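Wedeo is hiring a cell technician to look after one machine, full time, at our Grastport site. The machine is a two-arm mobile unit that handles bedding and small items in a mock bedroom. The job is to keep it running, keep it calibrated and fix it when it breaks.

## The job

You would be the one person responsible for this cell. Operators run it during the day, and they are good at their work, but they don't open the arms or touch the calibration files. That would be yours. You would report to Leif Bisgaard, who runs maintenance for the building and has been covering the cell on top of his other duties since November.

A normal shift starts at 7:00 a.m. with the startup check. You home both arms, run the joint sweep, and look over the cables from gripper to base. Then you close each gripper on the test block and write down the force reading. The whole check takes 40 minutes if nothing is wrong. Operators come in at 8:00.

After that the day depends on the machine. The usual work includes:

- replacing gripper fingers and finger pads
- rerouting and clipping gripper cables, and swapping connectors
- recalibrating the head camera to the arms after any hardware change
- setting the base back on its floor marks when it has drifted
- cleaning lint out of the gripper housings
- keeping the spares shelf stocked and the log current

Lint is a bigger part of the job than most applicants expect. The cell works with sheets, comforters and pillowcases all day, and fibers get into the finger slides. We open and clean both grippers every 300 run hours, and sooner if the closing force starts to wander.

You would also set up the bed before a new task. The operators have a written layout for each one, and the technician checks that both arms can reach everything on it without hitting the mattress edge. Thin items take the most patience. A sheet of paper on a soft surface gives the fingers very little to work with, and a few millimeters of height error will have them pushing into the mattress. 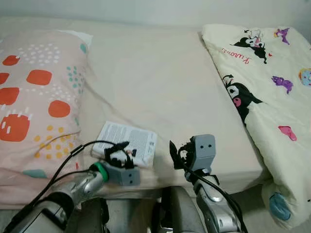

**Do I need a background in robots to apply?**

Experience with any powered equipment that has to be aligned and maintained on a schedule is enough. Our last technician came from commercial laundry machines, and we will train you on the arms and the software.

## What we are looking for

- At least two years of hands-on repair or maintenance work, paid or military
- Comfortable with a multimeter, a torque driver and a crimping tool
- Able to read a wiring diagram and mark it up when it is wrong
- Able to follow lockout steps every time, including for a quick fix
- Clear written English. The log is read by people who were not in the room
- Able to lift 40 pounds and work kneeling beside the base

It helps if you have used a Linux command line, but you can learn what you need here. The calibration routine is a set of scripts with prompts. You will not be asked to write control code - that is done by our software group at Onard, and you would talk to them by phone when a fault looks like theirs.

## Training

The first 5 weeks are paid training at full rate. Two of those are spent beside Leif on the daily check and the cleaning schedule. Then you take one spare arm apart on the bench and put it back together, with the manual open. The last part is calibration, and you sign off on it by doing the full routine alone and getting the same result twice.

## Pay and hours

Pay is $29 an hour to start, with a review after the first year. Hours are 7:00 a.m. to 3:30 p.m. with a half-hour lunch. There is no night shift. We ask for around one late stay a month, when a part swap can't be done with operators in the room, and that time is paid as overtime.

Health insurance starts on the first day. We supply safety glasses, gloves and hand tools. You may bring your own tools if you like them better, but they need to be marked and checked in.

## How to apply

Send a resume and a short note to Leif Bisgaard at the Wedeo office in the Steinarsdóttir building, Grastport. In the note, tell us about one machine you kept running and one fault that took you a long time to find. Half a page is fine. A cover letter is not needed.

Interviews are in person and include a short bench test - you will be given a cable with a fault in it and a meter. Please wear closed shoes. Parking is behind the building, and the entrance for visitors is the side door next to the loading dock.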